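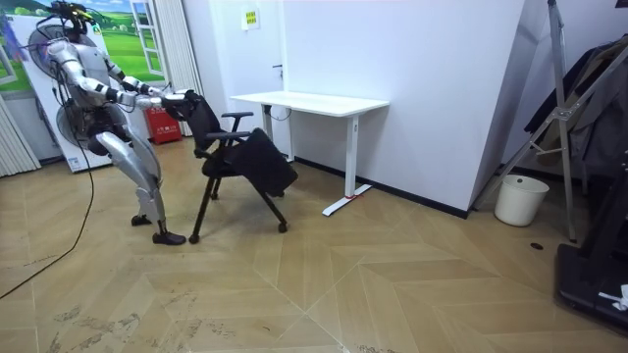 Search this community
Type your topic

Robot does the evening room reset now. What happens to my team's hours?

Posted by Hằng Diệp

Hello all. I lead the evening team in a training center, 12 people. Our work is to put the rooms back in order after classes: chairs to the desks, trash out, floor cleaned. Since December the company Rinix is teaching a humanoid robot to move the chairs. It is slow, but my manager already asks me to write a new shift plan with fewer hours. My people ask me every day if they will lose work and I do not know what to say. How did you handle this at your workplace?

67 views

Parvathi Hegde

We had a similar change at Tullov, with carts and not with chairs. My advice is to write down for two weeks what your people do, minute by minute. In our case moving things was a small part of the evening. The bigger part was small problems – a jacket forgotten on a chair, a broken wheel, a door that does not close. The machine did not take these. I showed the list to my manager and the hours were cut only a little, and two of my colleagues got paid training to watch the machine. Please ask also who must stay beside it when it works. If this is your team, it is a task and it must be in the plan with its own hours.

3 shares

Mohandas Iyer

They will cut anyway. Start to look for another job.

1 comment

Rekha Fernandes: This does not help her. Some people like the work there.

Subbarao Marar

I agree with Parvathi about the list. One more thing, ask for the new plan in writing and with a trial period. We had three months, and after it the plan was changed again, because the evening people were finishing late. Tell your team what you know and also what you do not know yet.

5 shares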